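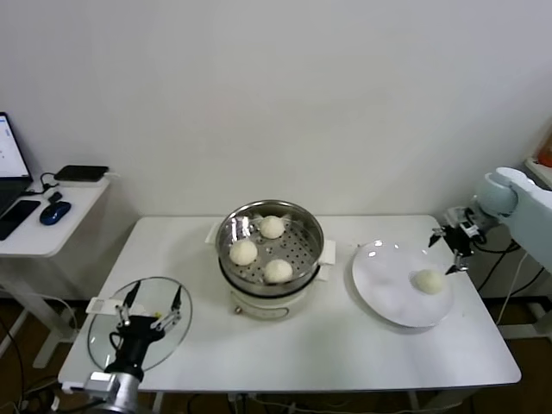

Os dois braços na mesa: três pãezinhos na panela a vapor, um no prato e a tampa de vidro à esquerda.

Em janeiro passei quase todas as noites na oficina partilhada de Plirbridge a trabalhar no Drotutia, o meu par de braços para tarefas de cozinha. A tarefa agora é passar pãezinhos entre o cesto e o prato. O braço esquerdo fica com a tampa, o direito com os pães.

A tampa foi o mais chato. O vidro não ajuda a câmara de profundidade, e durante muito tempo o programa apontava para o tampo da mesa em vez do rebordo. Acabei por fixar a posição inicial da tampa no ficheiro de configuração e deixar só uma pequena correção no fim do movimento. É feio, mas serve por enquanto.

Com o braço direito o problema era a força. Os dedos são finos, e com o limite de corrente que vinha de origem marcavam o pão. A Bronisława Głowacki sugeriu fechar a garra em 2 fases — primeiro até ao contacto, depois um aperto curto — e reescrevi essa parte numa noite. Ficou bem melhor, embora o pão ainda rode um pouco quando o braço sobe depressa.

O registo vai em 2.279 ciclos, contando os que parei à mão. A base do braço esquerdo ganhou folga e levou parafusos novos.

Falta arrumar os cabos do pulso direito, que limitam a rotação, e passar a calibração para um script à parte. Quando isso estiver feito publico o código e as peças para imprimir.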